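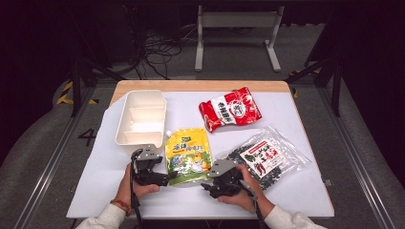
Coursework > Design Studio > Project Reports

Packing the Jenside Snack Bin

Our project asks how a small shared pantry can stay tidy. We chose soft packages – the slippery kind that never want to stand up. 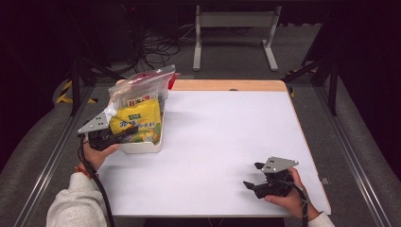 Bins were our big question, and we went back and forth over them for 2 happy weeks. A shallow one is lovely to reach into, but a puffy clear bag rises right over the rim, so we'd put the flat yellow packages in front, where their labels can be read.

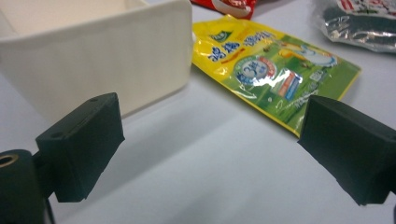

Fig. 3. Yellow and green package lying beside the off-white container.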